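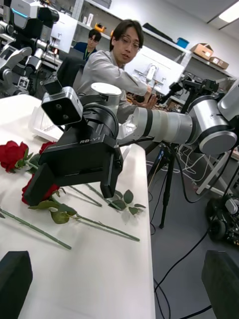 Is the rose work still on schedule for the July delivery to Stellusthorpe?
Delivery remains set for July, with the stem preparation finished to the halfway point and the table layout approved in draft.

Progress report to the Luo Fund
Project: Pinetov table displays, rose component
Report date: 19 Apr 2025

1. Scope
The grant covers the supply and preparation of 800 artificial red roses for the dining and reception rooms at Stellusthorpe. Single long stems were specified in the application and that has not changed. Leaves are to stay on the stem.

2. Stem preparation
To date 400 stems have been unpacked, shaped and checked. Stems arrive folded for shipping and keep a bend after opening. The bend is taken out by hand, working from the flower head down. A slight curve is accepted. A sharp kink is not, and kinked stems go back to Stonent for credit under the supply terms.

Leaves are opened flat and turned away from the flower head. This step takes longer than was allowed for in the work plan, as the leaves are pressed tightly against the stem in shipping. The plan has been changed to give it a separate half day in each batch.

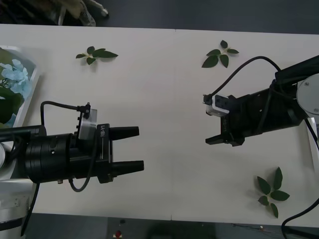

3. Work surface
Layout is being done on a white tabletop. The earlier trial on a dark cloth was dropped after lint transferred to the petals. A white surface also makes loose fibers and dropped leaf pieces easier to find before packing. The table is wiped down at the start of each batch.

4. Containers
The final displays call for 220 clear plastic containers. The first delivery was checked for scratches and accepted. The balance is on order from the same supplier. Container height may need review, as the longest stems lean when placed singly. Options are a shorter cut or a weighted base. Cutting is the cheaper option but cannot be reversed, so no stems will be cut until Stellusthorpe has confirmed the container.
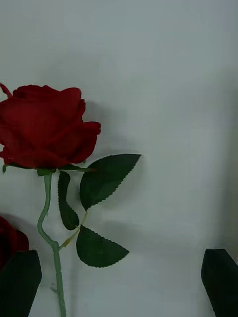

5. Petal condition
Outer petals are rolled back by hand and inner petals are left as supplied. Steam was tested on returned stems and loosened the glue at the base of the head. It will not be used.

6. Spending
Spending in this period was $1399, covering roses, containers and shipping. Credit for kinked stems has not yet been received from Stonent and is not included in that figure.

7. Next period
Prepare the remaining 400 stems. Obtain written confirmation of container height. Pack finished stems flat in single layers, heads at alternate ends. The box size for the last batch is still to be agreed with the Pinetov store.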